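Chapter 7
Storing Woven Trays and Mats

In this chapter
Sorting woven ware by shape and rim
Choosing a bin and a stacking order
Keeping storage records
Review activities

Woven ware is among the oldest equipment still in daily use in the kitchen. A bamboo tray may hold rising dough in the morning, drain noodles at noon, and carry fruit to the table at night. Because these pieces are light and inexpensive, they are often put away with little thought, pushed behind pots or hung on any free hook. Most of the damage they suffer takes place on the shelf. Rims loosen under weight, flat slats bend, and knotted ends catch on neighboring pieces and pull open.

Chapter 6 dealt with washing and drying. The present chapter begins at the point where the piece is fully dry and must be given a place. Students should have the Kolero storage sheet at hand, as the terms used on it are followed throughout.

7.1 Sorting before storing

Sorting comes first. Pieces are grouped by outline (round, oval, or shaped) and then by the type of rim. A bound rim, in which a strip is wrapped around the edge, is stiff and can bear some load. A braided rim is softer and should be kept near the top of a stack. Trivets and table mats form a group of their own. They are flat, they take up little room, and two of them will share a small bin without harm.
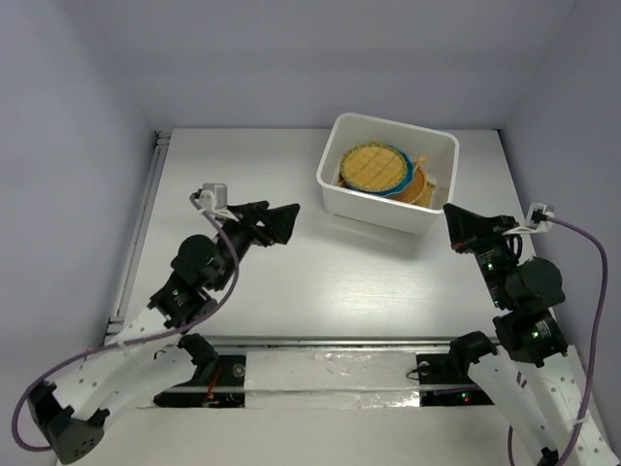
The bin itself should be plain, smooth on the inside, and open at the top. Rounded corners are preferred, since a sharp inner corner traps dust and is hard to wipe. The training kitchen at Horobets keeps 160 woven pieces in open plastic bins of one size, and its rule is that no bin may be filled above the rim. Lids are left off so that air can reach the weave.

7.2 Stacking and leaning

Two methods are in common use. In stacking, pieces lie one upon another, with the heaviest at the bottom. In leaning, they stand against the wall of the bin like plates in a rack. Stacking suits round trays of equal size. Leaning suits a mixed group, as each piece can be taken out by its rim without lifting the others.

Shaped trays, such as those made in the form of a fish or a leaf, need more care. Their narrow ends are the first parts to fail. Such a tray should be laid in last, with its ends free of pressure — even if this means that it rests at a slant across the pieces behind it.

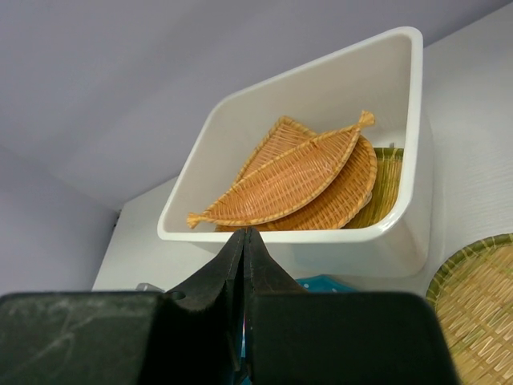 On this point the kitchen staff at Fudora take a different view, and have written that shaped trays "should never share a bin with round ones, however carefully they are placed." Their practice is to hang each one from a peg. Where wall space allows, this is a sound choice. Many kitchens do not have the wall space, and a shared bin remains acceptable if it is checked regularly.

7.3 Mixed bins

A mixed bin holds woven items together with other tableware. It is a compromise, and it is found in nearly every working kitchen. Hard pieces should go in first and lie flat. Woven pieces follow, and nothing hard is placed on top of them. When a bin has been loaded in haste, its contents tend to slide to one side, and the lowest woven piece then carries more weight than it should.

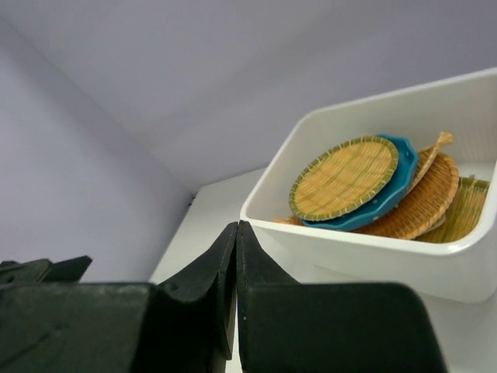 One reader of the first edition, writing from Rernoline, objected that a mixed bin "teaches people to stop sorting," and asked that the section be removed. It has been kept, with the added requirement that every mixed bin be emptied and sorted again each February.

Review activities

1. Sort the woven ware in your own kitchen by outline and rim. Record each group on the storage sheet.
2. Load one bin by stacking and a second by leaning. Remove the rearmost or lowest piece from each and note which other pieces had to be moved.
3. Read the Horobets rule again and state how it would apply to a mixed bin.

Section 7.4 takes up labels and shelf records.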